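Unit 6: Backups and account recovery after a break-in

Reading before class: the Storudcombe case packet, first half only.

Storudcombe is a billing office with 268 staff accounts on one mail server. An attacker got in with a reused password and locked the shared drives overnight. We will use this case through the end of the unit.

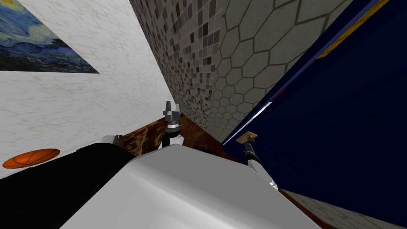

First steps, in order. Take the affected machines off the network but leave them powered on. Turn off remote logins. Write down the time of each action — the log matters later, when the insurer asks for it.

Full backups and incremental backups restore differently. A full backup stands alone. An incremental one needs the last full copy plus every increment after it. Storudcombe had 612 GB to restore, and one missing increment cost them two days of invoices.

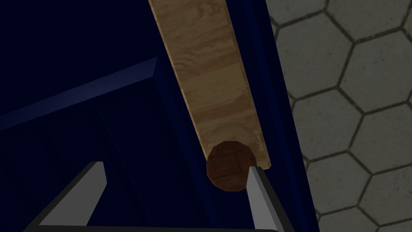
Password resets come after the machines are clean. Reset administrator accounts first, then service accounts, then staff. Sonitz, the ticket system in the packet, kept its own password list and was missed on the first pass. 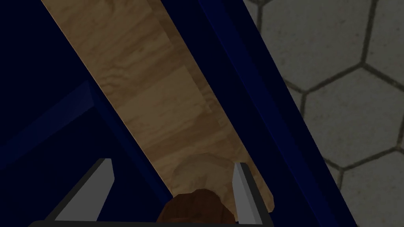

Terms to know: lateral movement, offline copy, restore point, privilege.

Homework: read the Brouwer memo and list the accounts it leaves out. One page, typed. The second half of the packet is due in September.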